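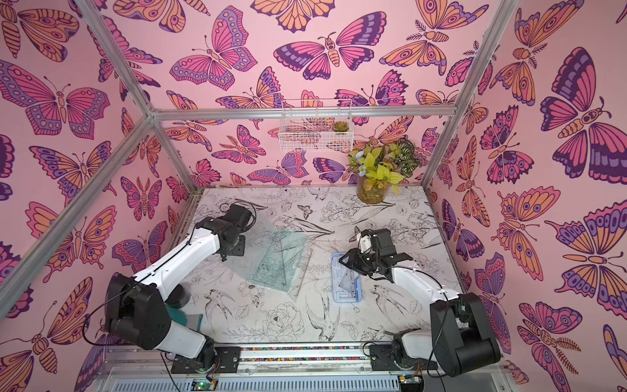 Grustia has recorded 1225 runs of two-armed desk work at its shop in Matudbridge, the company said in April. The runs will be used to train Pumo, its program for handling small objects.

Search this site Enter keywords

Most of the set covers rulers, set squares and other clear plastic items. Depth cameras often misread them, and Pumo did poorly with them in its first tests. Operators steer both arms by hand controls, and each run is saved with the arm positions and the wrist camera video.

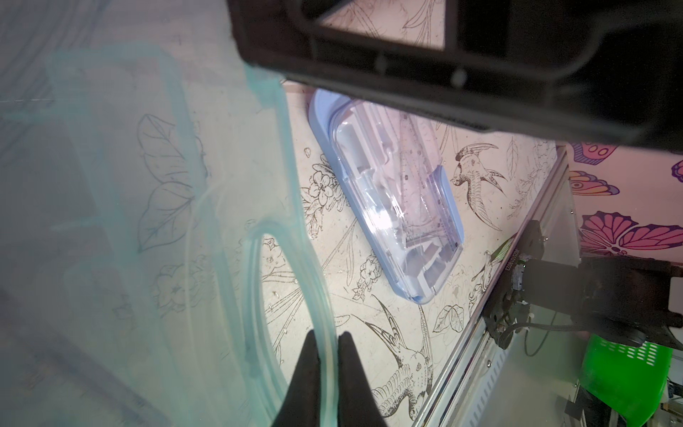
Staff then go through the recordings and mark the ones that should be left out. So far 223 have been dropped, mainly for late grasps. Objects are moved to new spots after every 10 runs.

A second set, named Fakir, will use 3 more tabletops with different printed patterns. Grustia plans to start recording it this summer and has not said if either set will be released.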